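캡스톤디자인 최종보고서: 데스크톱 PC 조립 자동화 셀
Listard 팀 / 2024년 7월

1. 과제를 고른 경위

처음 제안서에 적은 주제는 '중소 제조업을 위한 지능형 통합 조립 플랫폼'이었다. 지도를 맡은 Nazma Ekanayake 교수님이 제안서를 돌려주시며 여백에 "그래서 무엇을 조립합니까?"라고 쓰셨다. 답을 찾는 데 2주가 걸렸다. 실습실 창고에 학과가 버리지 못한 데스크톱이 쌓여 있었고, 우리는 그것을 조립하기로 했다. 제안서의 나머지 단어는 그때 대부분 사라졌다.

2. 목표와 범위

협동로봇 한 대로 눕혀 놓은 본체에 CPU, 메모리, 하드디스크를 차례로 넣는 것이 목표였다. 케이블 연결은 중간발표 전까지 목표에 있다가 중간발표 후에 '향후 과제'로 옮겨 갔다. 케이블은 매번 다른 모양으로 휘었고, 우리 코드는 그 점을 받아들이지 못했다.

3. 작업대 구성

부품은 트레이의 정해진 자리에 놓고 로봇이 그 좌표로 찾아가게 했다. 비전으로 부품을 찾는 방식도 검토했으나 팀원 중 비전 과목을 수강한 사람은 한 명이었고, 그 사람도 재수강이었다. 트레이 도면은 네 번 고쳤다. 세 번째 판은 메모리 홈이 좁아서 한 번 끼우면 로봇도 사람도 빼지 못했다.
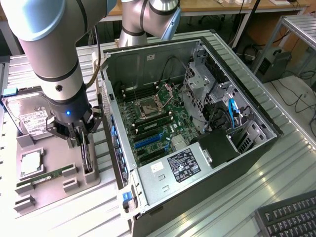

좌표 기준은 본체 섀시의 모서리로 잡았다. 본체가 조금만 밀려도 모든 좌표가 함께 틀어지므로 작업대에 멈춤쇠를 달았는데, 그전까지는 팀원 한 명이 손으로 누르고 있었다. 중간보고서에는 이 팀원을 '임시 고정 장치'로 기재했다.

4. 시험 결과

메모리 삽입을 모두 124회 시도했고 그중 39회 실패했다. 실패는 대체로 두 종류였다. 모듈이 슬롯 입구에서 비스듬히 걸리거나, 끝까지 들어가지 않았는데 프로그램이 성공으로 기록하는 경우였다. 뒤의 경우가 더 곤란했다. 힘 센서 값을 보고 멈추도록 바꾼 뒤 마지막 날에는 13회 연속으로 성공했고, 우리는 그 시점에서 시험을 마치기로 만장일치로 결정했다.

CPU는 소켓 핀이 걱정되어 이미 고장 난 보드로만 시험했다. 안착 위치는 대체로 맞았다. 그 보드가 켜지는지는 확인할 방법이 없었다.

5. 남은 문제

하드디스크는 그리퍼로 잡는 것까지 되고 베이에 밀어 넣는 동작은 아직 사람이 돕는다. 속도도 문제다. 사람이 하면 금방 끝날 메모리 한 장을 로봇은 매우 신중하게 다룬다. 발표회에서 어느 심사위원이 "안전해 보인다"고 평하셨는데, 칭찬으로 기록해 둔다.

코드는 주석을 포함해 4000줄이고 주석 상당수가 서로에게 남긴 항의문이다. 10월에 후배 팀이 이어받기 전까지 이를 정리하고, 트레이 도면은 네 번째 판만 남겨 공유 폴더에 올릴 예정이다.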